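Bilder rahmen, aufhängen und pflegen – was sich bei uns bewährt hat

14. Juli 2018

Wer wie ich in einer Altbauwohnung lebt, der weiß, dass ein Bild an der Wand so eine Sache ist. Mal bröselt der Putz, mal sitzt der Nagel schief, und dann hängt das gute Stück monatelang hinter der Tür, weil man sich nicht mehr herantraut. Dabei ist das alles halb so wild, wenn man sich ein bisschen Zeit nimmt und vorher eine Tasse Kaffee trinkt!

Den Rahmen zuerst anschauen

Bevor irgendetwas an die Wand kommt, lege ich mir ein altes Handtuch zurecht und prüfe die Ecken. Ein Holzrahmen, der an der Gehrung wackelt, wird an der Wand nicht besser. Ein Tropfen Holzleim, eine Zwinge darum und über Nacht liegen lassen – mehr braucht es meistens gar nicht.

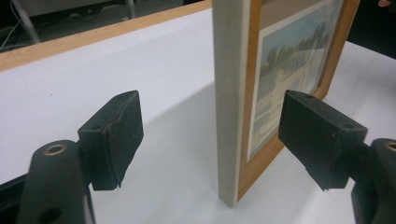

Holzleisten wische ich nur nebelfeucht ab und reibe sie gleich trocken. Zweimal im Jahr, bei mir im April und dann noch einmal vor Weihnachten, bekommen unbehandelte Rahmen einen Hauch Bienenwachs. Meines stammt von Grostamel, die Dose hält ewig. Bitte vorher an der Rückseite probieren, manche Hölzer dunkeln doch ziemlich nach.

Glas ohne Schlieren

Den Glasreiniger niemals direkt auf die Scheibe sprühen! Er läuft unter die Leiste, zieht ins Passepartout, und den Rand bekommt man nie wieder heraus. Also immer aufs Tuch, und davon nur wenig. Zum Nachpolieren nehme ich ein ausgedientes Geschirrtuch aus Leinen, das fusselt nicht.

Größere Bilder trage ich aufrecht und mit beiden Händen an den Seiten, nie an der oberen Leiste. Die muss sonst das ganze Gewicht halten, und gerade bei älteren Rahmen gibt der Leim dann irgendwann nach.
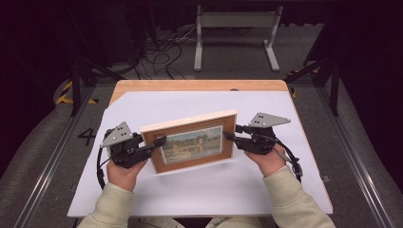

Die richtige Höhe finden

Viele hängen ihre Bilder zu hoch, das habe ich jahrelang auch getan. Bei uns liegt die Bildmitte jetzt bei 153 cm, und das passt sowohl im Stehen als auch vom Esstisch aus. Über dem Sofa darf es gern etwas tiefer sein. Für leichte Rahmen nehme ich einen Bilderhaken, für schwere einen Dübel in der Stärke 6. Und unten an die Ecken kommen zwei kleine Filzpunkte, damit die Wand keine grauen Streifen bekommt.

Karton aufheben

Stabile Kartons werfe ich grundsätzlich nicht weg. Zugeschnitten schützen sie beim Umzug das Glas, und zwischen zwei Rahmen im Keller verhindern sie Kratzer. Am besten schneidet man mit einem scharfen Cutter und lieber mehrmals leicht als einmal mit Gewalt.

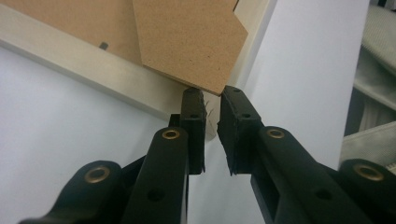
Brauner Karton, immer gut zu gebrauchen

Im Keller stelle ich die Rahmen hochkant auf zwei Holzlatten, damit sie keine Feuchtigkeit vom Boden ziehen, und lege ein Baumwolllaken darüber. Folie ist dafür nichts, darunter schimmelt es schneller, als man denkt.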